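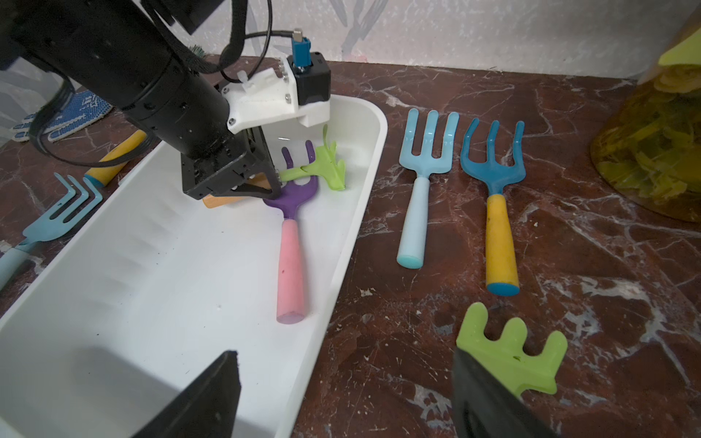

Wooden handle in the gripper, hand forks still waiting on the worktop.

Who sets the rules for two arms sharing one tray?

Posted by pudeo_shed, 30 October 2020

We're writing house rules for the tool-sorting bench at Edcombe and have stalled on rule 4. Both arms may reach into the white tray. My draft says only one may be inside the rim at a time, and the other waits. A colleague says this is timid and halves our output. Is there accepted good practice, or does everybody make it up and laminate it?

Shojaei

Everybody laminates it. Keep your rule, but write it as a zone with an owner: an arm asks for the tray, gets it, lifts clear, gives it back. "Wait until the other one has finished" is how you get two arms waiting politely until July.

Also say what counts as clear. Ours is jaws above the rim with the tool in them. Long handles need more room, as whoever wrote our first version had apparently never met a rake.

And do a proper risk assessment for the people. A tray rule protects the arms from each other – it does nothing for your fingers.

Rulia

just slow them down, we did 2000 picks with no rule at all and only 3 bumps

Shojaei

Three bumps is why we have the rule.

pudeo_shed

Thanks both. Rule 4 is now a zone with an owner, and rule 5 says gloves go on a hook, not on the bench. Still arguing over who gets the laminator.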